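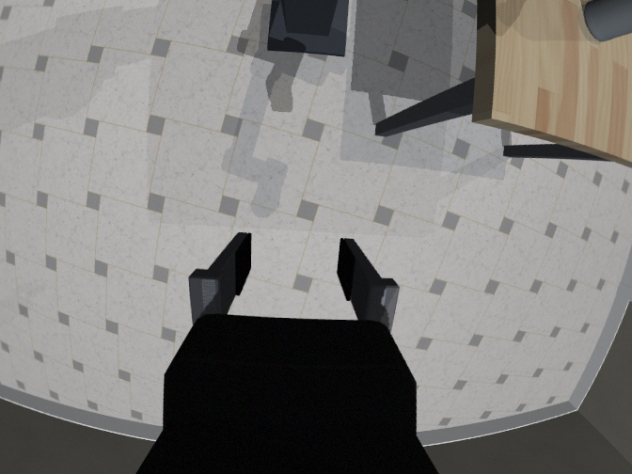 Yvette McKinnon has been a shift lead at Brikora for long enough to remember when the most advanced machine in the building was the label printer. "And it hated us," she says. "The new ones have no opinion. You miss that a bit."

Brikora does the returns and repacking for a string of homewares shops, out of a shed with one good window. In April it began handing some of its pick-up-and-put-away work to robot arms supplied by Hadavance. Most of the preparation happens in simulation, in rendered rooms with tables and tiled floors, where a gripper can fumble things all night without anybody having to sweep up. McKinnon's crew were asked to help with that part, and to her surprise most of them said yes.

"They wanted people who knew what goes wrong," she says. "Well. We've got a whole lunchroom of them."

So for a couple of hours each Thursday the people who used to lift cans off benches now sit at a desk and watch a black gripper think about it. They steer it through the awkward bits, mark the tries that went badly and write a line on why. Vasanthi Chowdary, who came across from the packing bench, has marked 1191 of them.

"My mum asked what I do now and I said I watch a claw look at a floor," Chowdary says. "She said, is it a nice floor? It's a lovely floor. Much nicer than ours."

She was suspicious at first. Her notes, she figured, were a polite way of getting her to write her own replacement's manual. Has she changed her mind?

"Half. My wrists have changed their mind completely. I used to drive home with them in my lap at the red lights. I'd still like to see it on paper, what happens to my job when the thing stops needing notes."

There is some paper. Wayne Dufour, the operations manager, produces it from a drawer with the air of a man who has been asked for it before. It promises no forced redundancies for the 115 people on site while the trial lasts. It doesn't say how long the trial lasts. I point this out.

"Yvette pointed that out too," he says. "In a meeting. With slides."

Dufour is frank about the numbers, which aren't yet flattering. On the real benches the arms manage 81 items an hour on a good run. A decent packer beats that before morning tea and tells you about her divorce while she's doing it. What the arms offer is the night shift, which he has never once managed to fill properly.

McKinnon's complaints are smaller and she has kept a list. The training rooms went to the desk crew first, so the packers felt left out. The desk pays an extra dollar and a bit an hour, and that took 33 emails to settle. Then there's the quiet.

"On the bench you talk. At the desk everyone's got headphones on, staring at a table leg. I went in last week and said good morning and Vasanthi jumped out of her skin."

Chowdary disputes this. She says she was concentrating.

They have since moved the desk in beside the packing line, where it's noisier and there's usually cake. The Hadavance people worried it would affect the notes. Dufour says it has: they're longer now, and a few of them have swearing in.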